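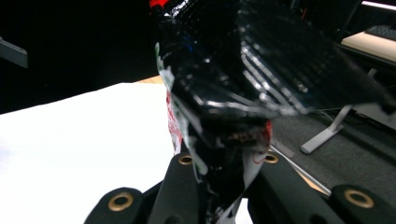

Um leitor respondeu ao levantamento às 7h40: o quadro de execução da Laduvo soma duas vezes a segunda parcela do repasse, e por isso o saldo não fecha. Conferi. Tem razão quanto à linha 15, mas a diferença restante vem de outro lugar.

Dotação inicial para iluminação rural: 3663 mil. Empenhado até fevereiro: 2956 mil. Liquidado, segundo o portal, quase o mesmo valor – sem boletim de medição anexado para o trecho de Moncrieff. O contrato com a Prello prevê 318 postes e pagamento por lote entregue. Os lotes três e quatro aparecem pagos na mesma data, com o mesmo número de nota.

Pedi à prefeitura de Flunirard cópia das notas e do termo aditivo. Protocolo aceito, prazo de vinte dias, prorrogável por mais dez.

Corrigi a planilha e mantive a versão anterior em aba separada. Falta cruzar com o diário oficial de janeiro.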